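# Why Terry Loops Lose Their Loft

A towel leaves the mill with its loops standing almost upright. After 60 washes, most of them lean, and the fabric feels thin even though it has lost little of its weight.

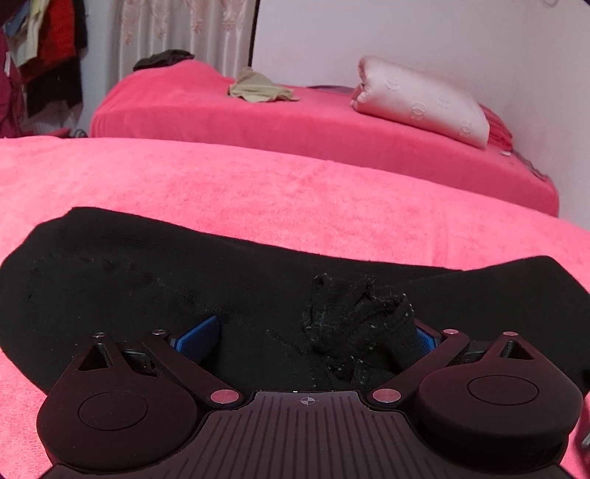
Oskari Lappalainen disagrees with the usual account, which blames detergent. Residue stiffens the loops, he says, but the flattening starts in the yarn, and a low-twist cotton will lie down whatever it is washed in.

Twist is the first number a terry weaver settles. Low-twist yarn feels soft and takes up water quickly. It also sheds more lint and has less spring. At the Rakine mill in Skillusdale, the pile yarn for bath goods is spun a little tighter than the sales staff would like. The ground yarn is tighter again - it carries the load when a wet towel is lifted by one corner.

Loop height comes next. Tall loops hold more water and snag more easily. A pulled loop does not unravel the cloth, as the pile is held by the weft, and it can be trimmed level with scissors.

Plush fabrics sold for blankets are often a different construction. Many are knitted from polyester, with the pile cut or brushed. They dry faster than cotton terry and take up far less water. High dryer heat can fuse the fiber tips, and the harsh feel that follows cannot be washed out.

Lies Vandenberghe runs the test room at Rakine. Her standard load is half full, with water at a middle setting and no softener. Samples are dried on low heat and shaken by hand before measurement. Shaking recovers more loft than any additive she has tried - the loops are still damp enough to move.

The current trial compares two finishes over 300 cycles. Results are due in May. The cotton samples go to Sandton for a second reading, and the polyester ones stay in Skillusdale, where the drying cabinet was recalibrated last year.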